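Two-Arm Tabletop Kit | Home & Shop Helpers | Staff Notes

Prureck Duo two-arm tabletop kit

So you want to know if this thing can do chores yet. Me too! I've had the Duo on my bench since March, I've talked to a lot of you on the phone about it, and I'd say it can do a few chores, slowly, with you sitting close by. If that sounds like fun, read on. If you want your dishes done by supper, save your money (and come back in a couple of years, we'll still be here).

What you get is two matching arms, a two-fingered gripper for each, a camera mount for each wrist, the power supplies, and the Skernitz control software on a stick. The kit is $1,484 per arm when you buy the pair. You bring the table and a decent computer. Please get a heavy table. My first one was a folding thing from the garage and it wobbled every time both arms moved at once, which drove me nuts.

What it does pretty well on my bench: picking up blocks, moving cups from one side to the other, dropping screws into bins if the screws are big enough, wiping a flat surface with a sponge. Towels are so-so. I can get a hand towel folded in half, and then the second fold goes sideways and I end up doing it myself.

Shop work is a bit easier than house work, I think. Parts in a shop are mostly hard and they're mostly the same from one to the next. Coralie Whitcombe runs a small frame shop and uses her pair to load corner brackets into a jig, 18 to a tray. She still checks every tray, and she says she'd buy it again. At home every single thing is a different shape and half of it is floppy.

Which brings me to dried flowers, my favorite test by a mile. They're light, they crumble, and the stems catch on everything. A gripper that's perfectly happy with a coffee mug has to be turned way down for these, and you have to come in low, at the stems or the neck of the vase, and stay away from the petals. Have a hand vacuum handy, you'll be picking bits off the table all afternoon.

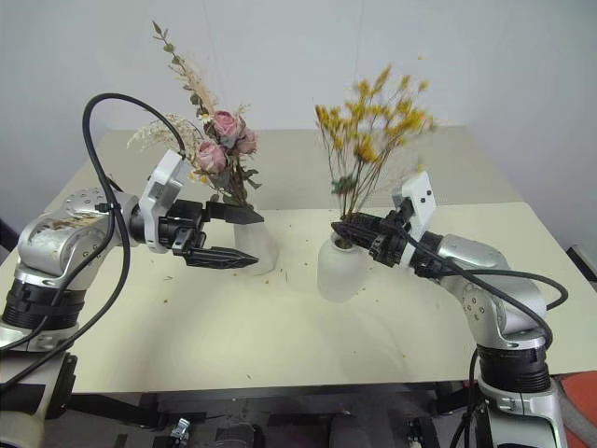 The Duo at work on two vases of dried flowers, roses on the left and yellow blooms on the right.

I like this job for beginners too. You can pick up a bunch of dried flowers at any craft store, and you learn a lot about how hard you're squeezing.

A few things people ask me. Yes, you can start with one arm and add the other later, though the single costs a little more. Yes, the Dakura soft fingertips fit, you'll need 4 of them for a pair of arms. No, it won't lift your cast iron. The Rautiainen table clamps are sold separately and I'd get them the same day, because drilling into a nice tabletop is no fun at all. Setup took me two evenings, and most of the second one went to routing cables so they wouldn't snag at the elbow. Leave more slack than you think!

We ship kits within 2 weeks. If you've got a chore in mind, write and tell me what it is before you order and I'll give you my best guess on whether it'll work.

Contact us | Copyright Prureck, all rights reserved | Back to top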